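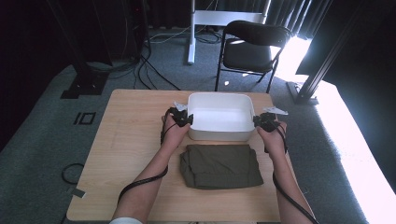

Apr 26, 2024

I have rewritten our rules for hand-held gripper sessions three times now, and I think this version can stay up for a while. Gion Gasser asked me for a copy to use at Sketberg, so I may as well put the whole thing on the blog with my notes.

The old rules were 39 items long. They had grown one complaint at a time, and you could tell. Item 12 said to keep cables tidy. Item 31 said not to coil them too tight. A new operator would read down to item 15 or so, nod, and start working. The new list has nine items and fits on one sheet taped next to the door.

1. Write down the start state before you touch anything. For the cloth and bin task, ours says: bin open and empty near the far edge, cloth folded in front of it. If two people read it and set the table differently, the wording is wrong and gets fixed that day.

2. One task, one sentence. "Put the cloth in the bin." Anything longer than that gets split in two. We used to have a task that folded, placed and then moved the bin, and the labels for it were a mess all through August.

3. Run the cables down the forearm and off to the side, with enough slack to reach the far corner of the table. Try the reach with both arms before the first take.

4. Start with the jaws open and finish with the jaws open. A lot of our bad takes came from people closing the grippers out of habit while they waited for the go.

5. Only the grippers touch the objects during a take. Fingers stay on the handles. If you have to straighten something with your hand, stop, reset and begin again.

6. Move at the speed you would use if you were putting things away at home. I had "slowly" here in the first draft, and people went so slowly that the cloth tasks looked like a tea ceremony.

7. Keep a bad take if it is an honest one. A dropped cloth that you pick up again is fine. Mark it as a recovery in the log. Throw out the take only if somebody broke item 5 or the cameras lost signal.

8. Stop at 28 takes, then swap operators. Tired wrists show in the data before the person says anything.

9. Check the pads at every swap. More on this one below.

Item 9 is the one I get the most questions about. The pads are the part that does the touching, and they are also the part people look at least. Look at the flat inner faces first, then the screw holes on top, then the edges. You want to know about lint, about scratches, and about anything that has started to wobble. 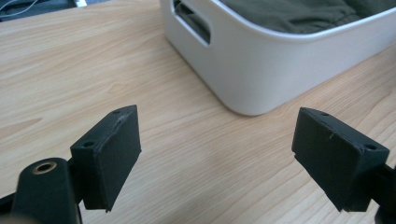 Jaws open, bin behind. There is a speck of lint on the face of the right pad and a scuff on the back corner of the left one.

Neither of those would stop a session under our rules. Lint gets wiped off with a dry cloth, with the gripper unplugged. A scuff on a top corner goes in the log with the pad's number and is left alone. A scratch on the inner face is different, and so is a chipped edge. For either of those, both pads come off and a fresh pair goes on. Change them as a pair even if one looks fine, or you end up with one worn face and one new face and the grip is uneven.

Pillero, who supply our spare parts, wanted us to write in a fixed number of hours for pad changes. I left it out. We have pads that look good after a month of cloth and pads that were ruined by one afternoon of metal lids. Looking at them works better for us, as long as it really gets done.

Two things I took out, in case anyone misses them. The rule about matching gloves is gone, as we work bare-handed now. And the naming scheme from the Halász sheet is gone too. It produced file names that had to be typed by hand, and take 1908 was entered as 1980 often enough that I gave up on it. The Flisik logger fills in the number by itself, so the operator only types the task and any remarks.

I am still unsure about item 7. Gion keeps every take, even the ones where a hand gets in, and sorts them out afterward. It means more disk space and more evenings spent going through files, but he has never had to say "I wish we had kept that one" — and I have, twice. If I change my mind I will edit the list here and put the date beside the item.

The sheet may be copied and changed as you like. If you do change it, please try to keep it to one side of the paper.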